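Can a robot fix your computer yet? I spent a Monday finding out

I've had the same repair guy for years, so when a reader wrote in to ask whether machines were about to take over his bench, I figured I'd better go look. The shop is Olis, over in Braromdale, and it takes in tired office desktops, swaps out whatever needs swapping and sells them on to schools and small businesses. Since September it has also been running a robot arm on part of that work, a few hours each morning.

Solange Wong runs the floor, and she was very patient with me (I asked where the off switch was before I asked anything else). The job they've given the arm sounds simple. Take a card out of a holder, carry it over to an open PC, put it where it goes. Brayan Chambi, one of the technicians, does the same thing while talking about soccer and drinking coffee with his other hand.

The arm does not chat. It goes over, slows way down, comes in a bit lower, and stops to think. I caught myself holding my breath! Brayan told me everybody does that the first week and then you stop noticing it, like a dishwasher.

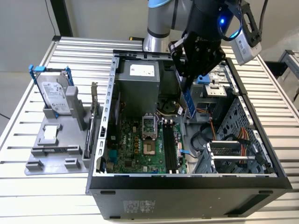 What gets in the way, he says, is mostly the cables. A card is stiff and it's the same shape every time, so you can teach a machine to hold one. Wires flop wherever the last person left them. Two computers of the same model can come through the door looking completely different inside, and a person just nudges the mess aside with a knuckle without even knowing they did it. The arm has to be told there's a mess. Then there's the push at the end, when a card has to go down firmly enough to seat and gently enough that you don't crack anything. Brayan can feel it in his thumbs. He had me try it on a scrap board and I got it crooked, so I'm not one to talk.

I asked Solange for numbers and she gave me some. On a good morning the arm gets through 10 machines without a person stepping in. Brayan can do that many before his first break. The shop has handled 1806 desktops so far this year, and she says the arm's share of those is "small, and I'm being nice." She's keeping it anyway. It's good at the dull stuff, she told me, and the dull stuff is what makes people quit.

Over at Escobar, the appliance place on the same block, Flor Quintero isn't convinced. She looked at an arm last spring for sorting returned parts and passed. "I'd be paying somebody to stand next to it," she said. She did admit she'd buy one tomorrow if it could fold the shop towels, and so would I, and I'd take it home with me on weekends. My laundry has been sitting on a chair for 2 days as I write this.

So, to the reader who asked: your repair guy is fine for now. Solange wants to try the arm on memory sticks next, and after that on taking out old drives, where it matters less if things go slowly. She said I could come back and see how that goes. Brayan said to bring my own screwdriver.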